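论共享工坊自建双臂系统：应当继续，但应当换一种做法

Fladdale共享工坊 评论

双臂项目进入第二个年度以后，关于它是否值得继续占用二层东侧那张大桌的讨论，在工坊内部已经进行了多次。主张收回场地的意见认为，一张可供四人同时做木工或电路焊接的桌子，长期让给一套仍在调试的设备，对其他成员不公平。主张保留的意见认为，工坊成立时即以支持成员自行制作为宗旨，双臂系统属于这一宗旨的正当延伸。两种意见都有道理，也都没有触及本文认为最要紧的问题：共享工坊究竟应当以什么方式搭建自动化设备，又应当拿什么来衡量它做得好不好。

本文的立场可以先行说明。自建双臂系统应当继续，场地应当保留。现行的做法则有若干处需要改变，其中一部分涉及记录，一部分涉及布线和工位，还有一部分涉及我们对“成果”的理解。以下分述。

一、为什么要自己搭

市面上可以直接购得的机械臂产品近年来种类渐多，价格也在下降。每逢有成员提出采购成品，讨论往往很快滑向价格比较，仿佛只要成品足够便宜，自建便失去了理由。这种比较忽略了共享工坊的性质。工坊的桌面、电源、工具和时间都是共用的，一台设备进入工坊，必须能够由在场的人看懂、停下、拆开和修好。成品设备出了故障，通常的处理办法是装箱寄回；在寄回的几个星期里，桌子空着，学习也停着。自建设备出了故障，处理办法是有人在桌边坐下来，把外壳打开。

自建的另一层理由在于知识的留存。双臂项目最初由Ultau的几名成员带来图纸，其后在我处逐步改动，夹爪的固定方式改过，腕部外壳改过，线束走法至今仍在改。每一次改动都有人提出、有人反对，改动的理由因而被说出来，也被别人听见。采购所得的设备没有这个过程。它的设计理由留在别处，工坊所得到的只是一份说明书。

也应当承认，自建并不天然优越。本工坊过去有过失败的自建项目，一台数控雕刻机搭建了三个冬天，最终拆作零件。那个项目的参与者投入了大量心力，留下的文字却不足两页，后来者无从得知它为什么走不下去。双臂项目如果重蹈此路，那么即便机械臂运转良好，也只能算是少数几个人的私人成就，恰好发生在公共场地上。

二、任务应当小，应当来自桌边

有关双臂系统应当做什么，成员中曾有过相当宏大的设想。整理工具墙、分拣废料、为焊接工位递送元件，都曾列入候选。本文支持目前的选择，即从一块立在桌上的小白板做起：板上有笔迹，两条手臂围绕这块板和桌上的小物件展开练习。

这个选择常被外来者视为过于简单。对此有必要作一些说明。小白板是工坊日常之物，人人会用，人人看得出做得对不对。一块带支架的白板会转动，会后移，受力稍偏就会改变角度，反光的板面对视觉识别也不友好。人用一只手扶住板框，另一只手去处理板面，整个过程几乎不经思考；要让两条手臂配合完成同样的事，需要处理的问题包括接触力、左右臂的先后次序、遮挡，以及物件在夹持中的滑动。任务的外表越平常，旁观者越容易给出有用的批评，这一点在共享场所里尤为可贵。一名做陶艺的成员未必看得懂控制程序，但她一眼便能指出，那只夹爪是从一个没有人会选择的方向靠过去的。

小任务还便于中止。工坊每晚九时清场，任何需要连续运行到深夜才见分晓的工作，都不适合安排在这里。围绕一块白板的练习，随时可以停，停下以后桌面也容易恢复。 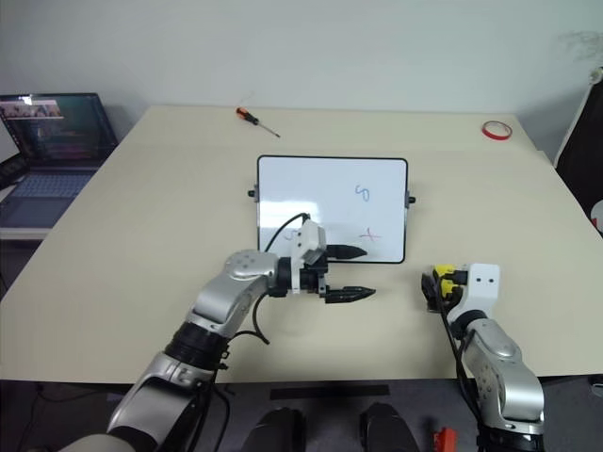
Ruxandra Lazăr在读过本文初稿后来信表示，她不同意把任务做小当作一条原则。依她的看法，小任务的好处有期限，头几个月能让人学到东西，再往后便会让人养成只挑容易之事的习惯；工坊若真想知道自建设备有没有用，就应当早些让它去做一件做坏了会有人抱怨的事，比如每周三闭馆前把公用桌面上的小物件归位。她还提到，在练习任务上积累的熟练，有很大一部分是对那张桌子、那盏灯和那块板的熟练，换一间屋子就要重新来过。

这一批评应当认真对待。本文接受其后半部分。对固定环境的熟练确实容易被误认作能力，工坊内部的演示也确实总在同一张桌子、同样的灯光下进行。为此，本文建议在现有安排之上增加一项变动练习：每隔一段时间更换桌面位置、灯光条件或白板的朝向，并将更换前后的结果分开登记。至于批评的前半部分，即应当尽早承担做坏了会有人抱怨的工作，本文持保留意见。公用桌面上的物件属于许多人，其中有未干的胶件，有拆到一半的收音机。在现有的中止机制和责任安排之下，让双臂系统去碰别人的东西为时尚早。可以考虑的折中办法，是由愿意参与的成员主动拿出自己的物件，写明可以承受何种损失，由此逐步扩大范围。

三、关于线束、工位与旁边那台笔记本电脑

凡在双臂工位旁站过片刻的人，都会注意到线。线从臂上拱起来，又从关节下面垂下去。主持搭建的成员对此有自己的解释：外走线便于更换，便于检查，线在外面，断了看得见。这一解释在搭建初期完全成立。设备仍在频繁改动时，把线藏进壳内等于给每次改动增加一道拆装工序。

然而外走线也有代价，而且代价多由旁人承担。垂下的线会勾住桌边的东西，拱起的线会在手臂回转时扫过夹爪附近。根据项目登记，因线束牵挂而中止的运行，次数多于因程序错误而中止的运行。这个事实在项目组内部早已为人所知，却从未写进任何一份对全体成员公开的材料。本文认为，线束的整理应当从“有空再做”的事项提升为与夹爪、控制程序同等的工作内容，并应有专人署名负责。

可以采取的措施并不复杂。其一，凡跨越关节的线，应在手臂两个极限位置分别确定长度，并在线上做出标记，使后来更换者不必重新试验。其二，靠近夹爪的一段应有固定点，弧线的高度应有上限。这两项措施所需材料在工坊零件柜中均可找到。

工位的边界同样需要重新划定。目前的惯例是：桌面归双臂项目，控制用的电脑放在旁边另一处台面上，操作者站在桌外。惯例没有写成规定，执行起来便因人而异。有人习惯把正在使用的螺丝刀和胶带顺手留在桌面远端，理由是下一次还要用。从机械加工的角度看，这无可厚非，任何一个做过手工的人都会这样做。从双臂工位的角度看，桌上的每一件东西都可能成为程序没有预料到的障碍，也可能成为程序悄悄依赖的参照。后一种情形更难察觉：设备在桌角总有某件东西的条件下练习了几个星期，某日有人把它收走，结果便有了变化，而记录里找不到原因。

本文因此建议，每次运行开始以前，由操作者对桌面作一次登记，写明桌上有什么、大致在哪里。登记可以很简单，一两行字即可。不要求桌面必须清空，因为清空本身也是一种人为的环境，与将来使用时的环境相去甚远。要求的是写下来。

关于控制电脑，意见分歧较大。有成员主张把屏幕转向过道，使路过的人能够看到设备当前的状态；也有成员认为这样会分散操作者的注意，并引来不必要的围观。本文倾向于前一种主张。工坊的其他设备，无论台锯还是电窑，都能让旁人从外观、声音或指示灯上判断它是否在工作。双臂系统静止时与待命时外观相同，这对共用空间而言是一个实际的安全问题。若不便转动屏幕，至少应在桌沿设一盏状态灯，三种颜色足够。

四、夹爪上的分歧

双臂两侧的夹爪并不完全一致，这是自建过程留下的痕迹，也是争论最多的地方之一。主张统一的成员认为，左右一致可以减少备件种类，使程序编写和故障排查都更为简单。主张保留差异的成员则认为，工坊里用得最多的一套固定件沿用了Cârstea的图纸，另一套是后来的改动，二者并行正好可以互相比较，过早统一等于过早放弃其中一条路。

本文认为，差异可以保留，前提是差异有人说得清。目前的困难在于，改动的原因多半只存在于当事人的记忆中。某个尺寸为什么比图纸宽出两毫米，某处为什么换成了另一种颜色的塑料件，问起来往往得到三种说法。其中有的出于功能考虑，有的只是那天打印机里恰好装着那一卷材料。这两类原因对后来者的意义完全不同。前者不可轻易更改，后者可以随意更改。倘若不加区分，后来者要么不敢动任何地方，要么什么地方都敢动。

夹爪应当练习夹取什么样的物件，也值得讨论。目前的练习件以颜色鲜明、轮廓简单、中段较窄的片状件为主，形状各异，其中骨形件使用较多。选用鲜明的颜色有利于识别，中段收窄则使夹持位置有所依凭。这些都是合理的选择，也都是对设备的照顾。照顾在初期必不可少，但应当逐渐撤去，并且撤去的过程应当有记录：何时换用了颜色暗淡的物件，何时换用了没有明显窄处的物件，换用之后结果怎样。

尤其应当避免的，是以经过挑选的物件得出结果，再以不加限定的语言公布结果。去年三月的开放日上，项目组向来访者宣布设备“能够拿取日常物品”。在场者多数表示赞叹。这句话并非虚假，可是它所依据的物品只有几种，且全部经过挑选。来访者中有一位从Brollania远道而来的教师，回去以后写信询问能否借用该设备，供行动不便的学生取用文具。工坊不得不回信解释，设备目前不具备这样的能力。这封回信写得十分艰难，而它本来可以不必写。
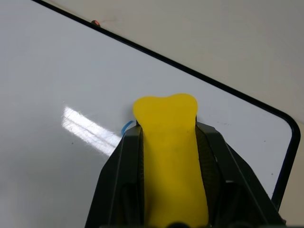

腕部视角：夹爪夹持黄色骨形件，后方为带黑框的白板。

五、记录应当为外人而写

截至本文成稿，双臂项目的运行日志共有1851条。单就数量而言，这在本工坊历来的项目中居于首位，项目组为此付出的劳动应当得到肯定。问题在于日志的写法。随意翻阅其中一段，所见多为“同上”“正常”“还是那个问题”之类的字句。写的人当然知道“那个问题”指什么，读的人则无从得知，隔了半年，写的人自己也未必知道。

为弄清日志在多大程度上能为他人所用，本文写作期间从中抽出100条，交由两名未参与该项目的成员分别阅读，请他们判断每一条所记运行的任务、结果和中止原因。两人能够达成一致的不足半数。分歧主要集中在结果一栏。同样写作“完成”，有的指物件被拿起，有的指物件被放到预定位置，有的仅指程序运行到最后一行而没有报错。三种含义之间的距离，足以使任何基于日志得出的成功率失去意义。

改进办法应当从统一用语开始。本文建议将结果分为若干明确的等级，每一等级附一句任何成员都能看懂的说明，并规定在没有把握时一律选择较低的等级。中止原因应当单列，且不得以人名代替原因。目前日志中有相当数量的条目，中止原因一栏写的是某位成员的名字，意思是此人按下了停止按钮。按下按钮是处置，处置的缘由才是需要记录的内容。

有人会认为，这样的要求把一件爱好变成了一份差事。这种担忧可以理解。来工坊的人大多利用工余时间，愿意拧螺丝的多，愿意填表的少。但是共享工坊中的长期占用项目，与个人在家中车库里的制作有一处根本的不同：它使用了别人的份额。在家中搭建机械臂的人，可以一个字也不写，别人无权过问。在共享的桌子上搭建机械臂的人，应当以某种形式把所得归还给让出桌子的人，而可读的记录是成本最低的一种归还。

在家中搭建者亦有值得我们学习之处。与本工坊保持通信的几位家庭搭建者，由于桌子往往就是饭桌，养成了每晚收拾、次日重装的习惯。他们对重复安装的误差有极为切实的认识，这种认识是长期占据固定工位的我们所缺乏的。其中一位把底座的定位孔直接做在一块活动台板上，收放都以台板为单位，重装所需时间大为缩短。这一做法若引入工坊，则双臂系统占用桌面的争议有可能得到部分解决：需要时搬上桌，不需要时连同台板移入侧架，桌子归还他人使用。项目组对此的顾虑是重装之后需要重新校准。顾虑属实，但校准本身即是一项应当熟练掌握的技能，目前项目组中能够独立完成校准的只有两人，这种状况对项目十分不利。

六、费用与公平

上一年度，双臂项目从公共经费中支出1560欧元，主要用于电机更换、夹爪材料和一套电源。与工坊的其他大宗支出相比，这一数目并不突出，电窑的年度检修费用即与之相近。争议集中在受益人数上。电窑由全体陶艺成员轮流使用，双臂系统的实际操作者则始终是固定的几个人。

对此，项目组的答复是任何成员都可以申请操作培训。这一答复在形式上无可指摘，实际上申请者寥寥。原因不难想见：培训安排在工作日下午，所用材料以英文为主，且要求申请者事先具备一定的编程基础。三项条件叠加，能够报名的人与已经在项目里的人几乎重合。本文建议开设一种不涉及编程的入门安排，内容限于开机、停机、桌面登记、更换夹爪垫片和识别异常。学完这些内容的人虽然不能编写新的动作，却能够在操作者身旁担任第二人，有权叫停。按照工坊规章，大功率设备运行时须有两人在场，双臂系统迄今以功率较小为由未适用此条。本文认为应当适用。

上一年度，该系统累计通电700小时，其中有相当部分时段仅有一人在场。期间没有发生人身伤害，这是操作者谨慎的结果，应予肯定，却不能作为继续如此安排的依据。手臂的力量固然有限，夹爪的指尖却是尖的，桌边又时常有儿童随家长来访。停机按钮目前设在控制电脑一侧，站在桌子另一侧的人够不到。在桌子两端各增设一处停机按钮，材料费用不高，一个下午即可完成。此事在不同场合已被提出四次，每次都获得赞同，至今未见施工。

经费的另一端是捐赠。曾有企业表示愿意提供零件，条件是在开放日悬挂标识并使用其指定的控制软件。工坊没有接受，本文赞同这一决定。标识是小事，指定软件则涉及设备能否由成员自行检查和修改。接受一套看不见内部的软件，前文所述自建的理由便去掉了大半。今后如再有类似提议，应当以同一标准处理，并将往来内容向全体成员公开。

七、关于画面与隐私

双臂系统在运行时依赖摄像，记录中也保存有画面。在家中，这是搭建者及其家人之间的事情；在共享工坊里，则涉及每一个从桌边走过的人。目前的做法是在门口张贴告示，告知二层东侧有设备摄录。告示的字号偏小，且未说明画面保存多久、由何人保管。

本文建议，画面以拍摄桌面为限，确需拍到过道时应提前通知。保存期限应当明确，期满删除，不得以“以后也许有用”为由无限期留存。拟对外公开的画面，应先由当日在场成员过目。部分成员担心这些规定妨碍研究，本文不以为然。项目所需要的是手臂、板和物件之间的关系，过道上有谁经过，对此没有帮助。

同时，画面不应代替文字。近来有一种倾向，认为既然一切都已录下，文字记录便可从简。凡是曾经试图在几百段录像中寻找某一次滑脱的人，都知道这种想法难以成立。录像记下了手臂的动作，没有记下操作者当时打算让它做什么。

八、什么可以称为成果

在共享工坊的语境中，成果一词向来用得宽松。一把椅子做完了，可以坐，是成果。一台收音机修好了，可以听，也是成果。自动化设备的特殊之处在于，它没有一个明显的完成时刻。手臂今天做成一次，明天未必做成；在这张桌子上做成，换一张桌子未必做成。用开放日上的一次演示来代表一年的工作，对项目组并不公平，因为演示顺利时掩盖了尚未解决的问题，演示不顺利时又抹去了已经解决的问题。

本文主张以三类材料作为年度评价的依据。第一类是可读的运行记录，其要求已见前文。第二类是一次由非项目成员完成的开机、运行与停机，全程不得由项目成员代劳，只可回答提问。这一项最能反映设备在多大程度上真正属于工坊。第三类是一份尚未解决的问题清单，逐条注明已经尝试过的办法。清单越具体越好，长短不作为评价好坏的标准。

有成员认为第三类材料等于自曝其短，会影响来年的场地分配。为消除这一顾虑，分配场地时应当明确，如实列出问题的项目不因此处于不利地位；反之，连续两年提交的清单内容空泛，则应请项目组作出说明。工坊过去在这方面的处理失之随意，往往是谁讲得动听，谁就留得久。数控雕刻机得以搭建三个冬天，部分原因即在于此。

Ultau的同类工坊已经采用了与第二类材料相近的办法，他们称之为“换手日”。据前往观摩的成员转述，头一次换手日进行得颇为狼狈，来客花了四十分钟仍未能使设备启动，原因是电源总开关装在桌板背面，而说明文字里从未提及。此后他们把开关移到了正面。类似的事情在我处大约也会发生，宜早不宜迟。

九、几项具体意见

综合以上各节，现将希望在下一年度落实的事项列出，供成员讨论时参照。

双臂工位继续保留于二层东侧，为期一年。期间由项目组试制活动台板，试制完成后每周至少让出两个整日，供其他成员使用桌面。

桌子两端增设停机按钮，桌沿增设状态灯。两项工程应在其他改动之前完成，完成以前系统运行须有两人在场。

线束整理列为正式工作内容，确定署名负责人。夹爪左右两侧的差异暂不统一，由现有成员补写改动缘由，凡缘由不明者即注明“不明”，不作推测。

运行日志改用统一的结果等级，旧有条目不作追改，以免以今日的理解去填补当时的空白。变动练习与常规练习分别登记。

入门培训增设晚间班，使用中文和罗马尼亚文材料，不设编程要求。

对外介绍该系统时，应同时说明所用物件的种类和练习环境。开放日的讲解词由一名非项目成员事先审读。

关于Lazăr来信所提的桌面归位任务，建议待前述安全措施落实后，以自愿提供物件的方式试行，试行结果另行公布。来信中另有一处涉及夹爪垫片的磨损，认为现有更换周期过长，此点已转交项目组，尚未收到答复。

成员如对上述各项有不同意见，可书面投入一层入口处的信箱，也可在每月例行的开放讨论中提出。书面意见请注明所涉条目，篇幅不限，匿名意见同样收录。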